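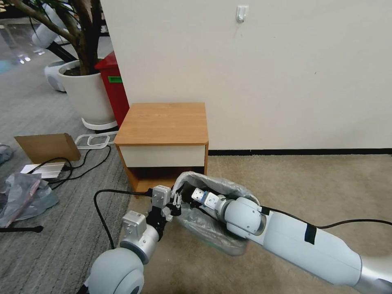 Collection for the household set passed its halfway mark in February, and the Plisura team has asked us to report on where it stands. The set is being recorded on the two-armed platform, with an operator driving both arms and every session saved as a string of separate examples. Bags have taken up most of the last month. They are hard for the current policy, and the work is slow: one gripper holds a gray plastic bag bunched around a dark object while the other comes in close beside it, and the operator has to keep both in mind in front of a small nightstand with a drawer and an open lower compartment. A rigid box can be picked up much the same way each time. A bag changes shape whenever it is touched, so two examples with the same starting layout can look very different by the third second.

To date the set holds 1,317 accepted examples. Of these, 336 involve a bag or other thin plastic. The rest are drawers, cups, folded cloth and small boxes, most of them recorded last fall at the Dastutov site before the move.

An example is accepted if it starts from the rest position, ends with both grippers open and clear of the furniture, and has no gap in either wrist stream. Failed grasps are kept as long as the operator recovers and finishes the task. This is a change from the fall, when any slip meant the recording was thrown out. Pappas, which trains on the set, found that a policy fed only clean runs had no idea what to do after a dropped bag. It tended to close on air and carry on to the next step. Recoveries now get their own tag, and operators are asked to leave them in.

The tagging itself has been less tidy. Three different labels were in use for the same motion - "regrip," "second grasp" and "retry" - and the older files still carry all of them. The Runda tool now offers only "regrip." The old labels will be converted in one pass once the bag work is finished, and until then anyone filtering the set should search for all three.

Sessions have been cut to 30 minutes, followed by a break away from the controls. Under the longer sessions, the late examples showed more wandering in the left arm and longer pauses before the first contact. Those pauses end up in the training data like everything else, and an early Plisura policy learned to wait in front of the furniture for no reason we could find in the task. Shorter sessions have helped with that. They have also made scheduling harder, and the Tuesday afternoon slot is still short one operator.

A few practical points for people working on the platform. Start positions should be varied by hand between examples, including the height and angle of the bag. Please do not smooth a bag out before starting. Operators who prefer one arm for the main grasp should switch at the halfway point of the session, as the set leans heavily to the right at present. Notes go in the session file, in full sentences if possible, and not in the file name.

The target for the bag portion is another 370 accepted examples. After that, the platform goes over to drawers with items already inside, which Pappas has been requesting since the first release. The task sheet for the drawer work is in draft in the shared folder, and comments can be added there directly.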